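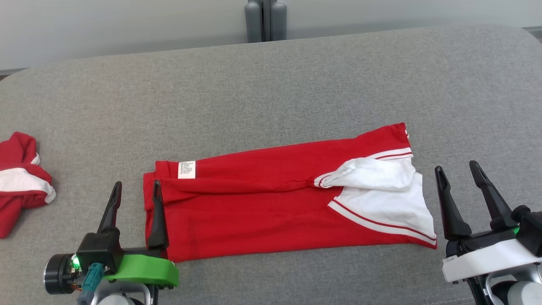 Photo: Verkance

Folding is where most household robots get stuck. Verkance, a small firm in Eltenmont, has spent since January trying to change that. 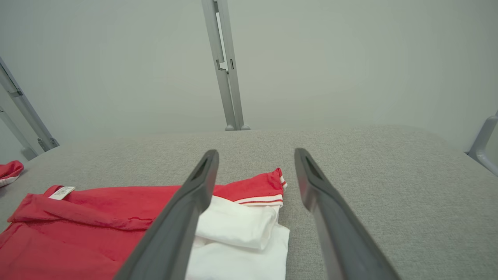
A hard cup stays the same shape when you pick it up. A shirt doesn't, and the arms have to look again after each move – slow work.

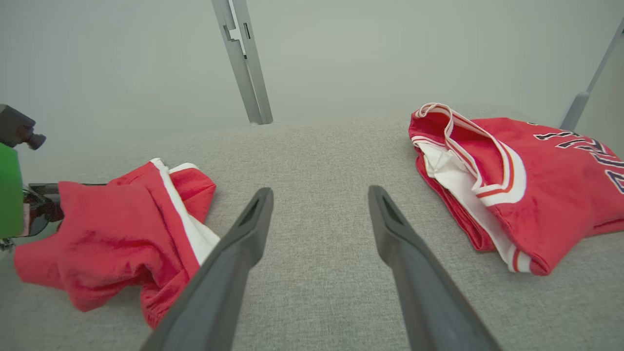 Team clothes are a fair test. The red jersey has a white lining that spills from its opening, and a machine has to decide what belongs inside.

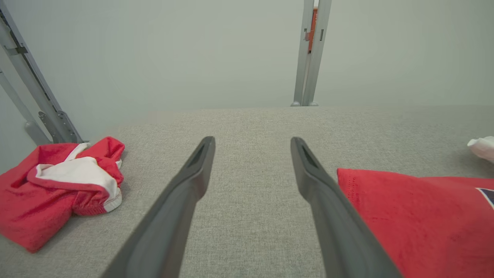 A laundry in Landeg plans a trial of 100 items. It is keeping its staff.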